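Simulation and Control Users' Board
Visits and Open Days
Thread: Report on the September open day at Zilgate

zilgate_events
Members are thanked for attending the September open day. The morning was given to the Chauvin planning software and the afternoon to the household tidying task in the simulated room. The printed programme allowed two runs of the task. In the event there were three, the last having been added at the request of the floor. Comments on the arrangements are invited in this thread and will be passed to the organisers of the spring visit.

Plusito_user
I should like to record my appreciation of the afternoon session. The presenter left the simulation paused for long periods and took questions while it stood still, and I found this more useful than the morning talks. I would, however, question the decision to show the whole task on a single large screen. Those of us seated at the back could not read the joint values at all.

Denum
I attended on behalf of a small firm that fits out packing lines, and my view is less favourable. The programme promised "automation in daily use". What was offered was a rendered room with mugs and a banana in it. My colleagues had travelled in the expectation of seeing hardware. I do not say that the work was poor. I say that the notice was misleading and ought to have stated plainly that the demonstration would be simulated.

zilgate_events
The point raised by Denum is accepted. The word "simulated" appeared on the second page of the programme and was absent from the notice. It will be placed in the heading in future.

hallam_controls
With respect to Denum, a visit of this kind has to be judged on what was put in front of us. The value of a rendered room is that the same layout may be set out again for every run, and the placing of the arm may be argued over before any steel is ordered. Several members asked about the overhead mounting. The stills below may assist those who were unable to attend.

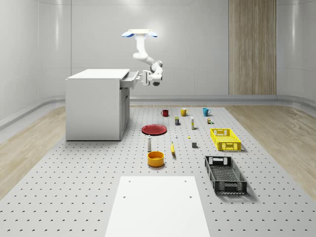
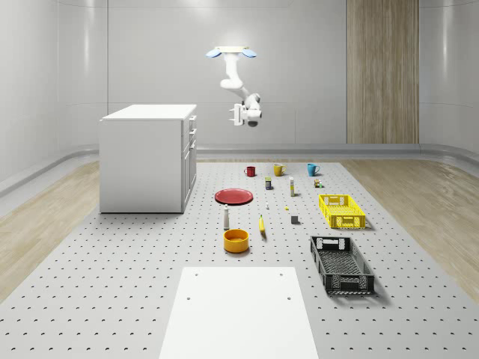

Simulated room, arm on its ceiling mount

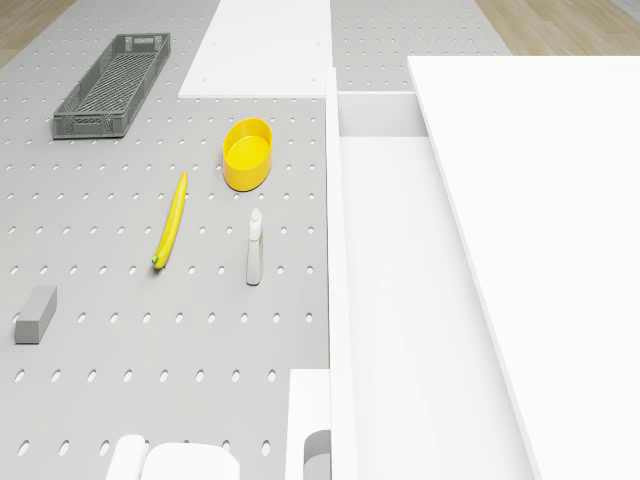
My own question on the day concerned reach. An arm hung from above leaves the floor clear, but it must come down a long way to get at low items near a cabinet, and the elbow has to go somewhere while it does so. The presenter's answer was that the Chauvin planner treats the furniture as solid from the outset. I was satisfied with that answer. Others may not have been.

Denum
I was not. A planner that knows the exact position of every wall and drawer has been given half the answer. In a real kitchen the drawer sticks, or it has been left half open by someone. I asked whether friction in the drawer runners had been measured or assumed, and was told that it had been assumed.

hallam_controls
That is a fair criticism of the model. It is not a criticism of the open day, where the question was answered openly and the assumption admitted.

ninth_bench
May I ask a practical question? I joined at 2 in the afternoon and missed the explanation of the crates. Is the arm expected to sort the smaller items by kind, or merely to clear them from the floor? My notes contain both versions.

Plusito_user
Both were mentioned. As I understood it, the order of work is set by the person running the task, and the sorting rule can be changed between runs. I should be glad to be corrected.

zilgate_events
Plusito_user is correct. The rule is chosen before each run. A written account of the rules used at the open day will be sent to any member who asks for it by private message.

ninth_bench
Thank you. I have sent a message accordingly. I would also support the earlier remark about the screen. A second display, showing only the figures, would meet the difficulty at little cost.

Denum
I will attend in the spring if the drawer question is placed on the agenda. I would ask that time be set aside for it before lunch. The afternoon session overran and several of us had trains to catch.

zilgate_events
The request has been noted. There are nine places remaining for the spring visit, and members wishing to attend should reply in the separate booking thread. Replies placed here will not be counted as bookings.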